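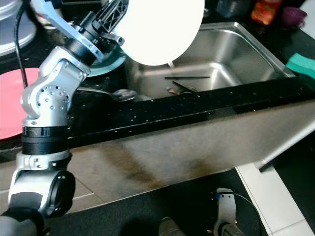
Drirness Neighbourhood Centre
Minutes of the Management Board
Held in the meeting room, 11/12/18

Present: Soledad Quiroga (Chair), Ulises Ibarra, Olga Gallardo, Sofia Fragkou
Minutes: Olga Insaurralde
Apologies: none received

The Chair opened the meeting at 7.05 pm.

1. Minutes of the previous meeting
The minutes of the October meeting were accepted with one correction. Under item 4, "Turent Street" should read "Turent Lane".
Moved: U. Ibarra. Seconded: S. Fragkou. Carried.

2. Matters arising
The side gate has been rehung. The letter to council concerning the footpath has been sent and no reply has been received.

3. Hall hire
Ms Gallardo tabled the revised hire conditions. Discussion centred on the bond for evening functions and on the finishing time. Mr Ibarra asked that the neighbours in Turent Lane be advised of any booking running past 10 pm.
Resolved: That the revised conditions be adopted for all new bookings, and that existing bookings be honoured on the old terms.
Moved: O. Gallardo. Seconded: U. Ibarra. Carried.

4. Roof repairs
Two quotes were received, from Droditz and from Ofori. The Droditz quote does not include the gutters on the north side. Ms Fragkou noted that Ofori could not begin before the new year. Members agreed that the gutters should be done at the same time as the roof.
Action: Ms Fragkou to ask Droditz for an amended quote and circulate it by email.

5. Summer program
Enrolments for the children's art mornings stand at 11. The Board agreed to accept up to 2 late enrolments. The garden group has asked to use the rear shed for storage.
Action: Mr Ibarra to inspect the shed and report.

6. Correspondence
In: letter from the garden group; insurance renewal notice.
Out: letter to council.
Correspondence received and endorsed.

7. General business
The Centre will close over the Christmas period. Keys are to be returned to the office beforehand. Ms Gallardo asked that the noticeboard be cleared of expired notices.

The meeting closed at 8.40 pm. The date of the next meeting will be advised by the Chair.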